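Gorkby Episode Guide Data

README, last touched in January

What this is

A set of plain text tables covering every episode of Gorkby, the long-running fantasy drama about a family of ferrymen who keep ferrying people who are already dead. There are 90 episodes over 5 seasons. There is also a holiday special, which lives in its own file because the arguments over whether it counts were making the main file hard to edit.

The project began as a spreadsheet for settling one bet about how often the ferry sinks. The bet was never settled. The spreadsheet grew a column for hats.

What's in the folder

episodes.csv has one row per episode: season, number, title, running time, writer, director.
cast.csv has one row per credited appearance. Guest stars who play three different corpses get three rows.
deaths.csv has one row per death. See "Deaths" before you use it for anything you care about.
special.csv is the holiday special. It has one row.

The files are comma-separated with a header line and open in any spreadsheet program. Episode titles containing commas are wrapped in quotes, and season three has a great many, the writers having apparently been given a box of them.
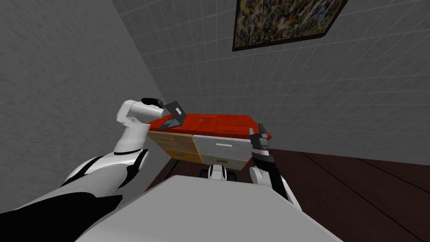 Cloria wrote in to say the running times for season two are all wrong, that the broadcast versions ran longer than the streaming ones, and that anyone who timed the finale off a streaming copy missed the whole conversation on the dock. Fair enough. The running_time column now holds the broadcast length, and streaming_time sits beside it. Where we only have one of the two, the other is blank. Please don't fill blanks with a guess. Someone filled a lot of them with 60 once, and it took most of a winter to dig them all out.

Where the data comes from

Mostly from watching the show with the pause button under one thumb. Credits are copied from the screen as they appear, misspellings included, with a corrected spelling in the next column. Titles for the first season come from the Wiltar disc set, whose booklet disagrees with its own menus. We went with the menus.

Rows marked "T" in the source column came over from the old Tóth fan archive before it went offline. They are good rows. They also use a private system of abbreviations that we have mostly cracked, apart from "q.b.," which appears next to every episode with a horse in it and some without.

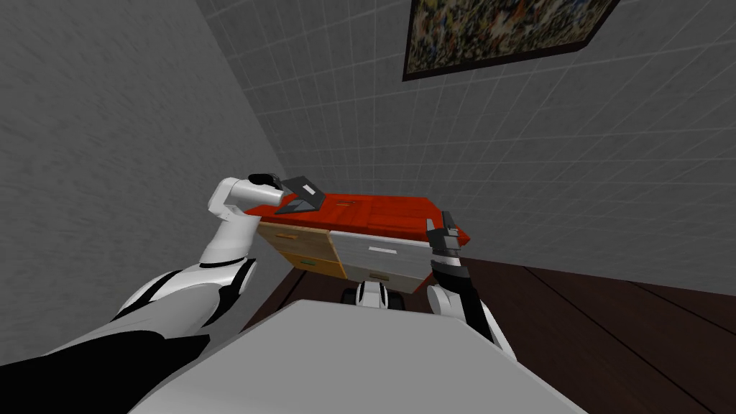

KNOWN PROBLEMS

Episode order in season four. The network aired it out of sequence, the discs put it back, and the streaming version follows a third order that makes one character grieve for a brother before meeting him. We list air_order and story_order. Sort by whichever one you can live with.

Recasts. The ferryman's daughter is played by two actors, and for one flashback by both of them in alternate shots. She has a single character ID. If you are counting actors, count the actor column.

The hat column. It is incomplete and will stay that way.

Deaths

A death gets a row when a character stops being alive on screen and the episode ends before they recover. Characters who die and return get a value in the returned column, with the episode number. Characters who die, return and die again get a second row. The eldest son takes up so much of this file that we considered giving him his own.

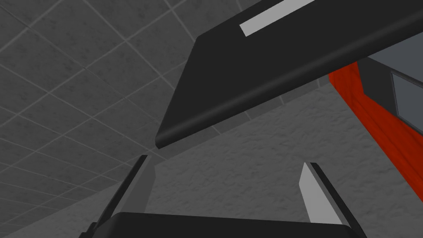
The awkward cases are the passengers, who are dead when they come aboard and so don't qualify, unless they die a second time on the crossing, in which case they do. The flag for this is passenger_yes. Leaving it out of a chart will make season one look like a gentle comedy, and we have seen at least one long article built on exactly that mistake.

Please don't sort the file by cause. Drowning wins.

Using it

Take it, chart it, put it in your fan wiki. A link back is nice. There are a little over 2000 rows across all the files, so nothing here should trouble even an elderly laptop.

If you publish a ranking of the seasons based on this data, we will read it, and we will disagree with where you put season four. 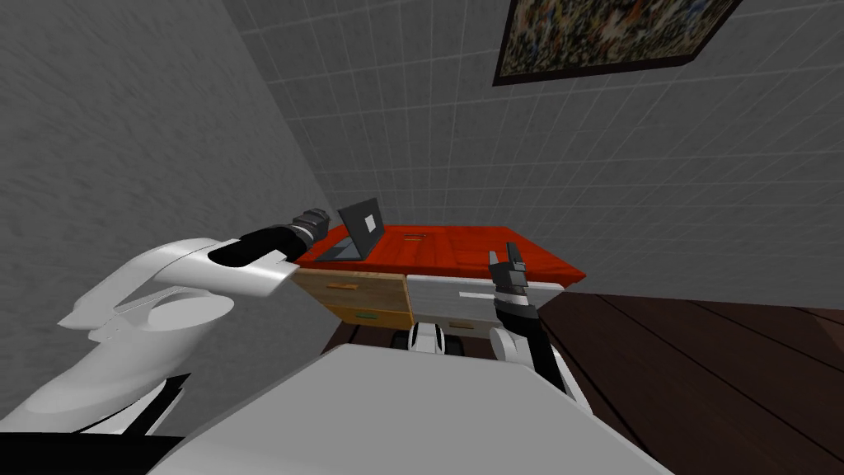
Fig. 4. White arm and black forearm at the red-topped desk.

Corrections

Send the episode, the timestamp and what you think the row should say. Corrections from memory go to the bottom of the pile, including ours. Plot summaries are not wanted; we had them for a while, and they turned into essays about the dock scene.

The prequel, if it ever airs, will get a separate folder. Requests to add the cast early have been noted in a file called later.txt.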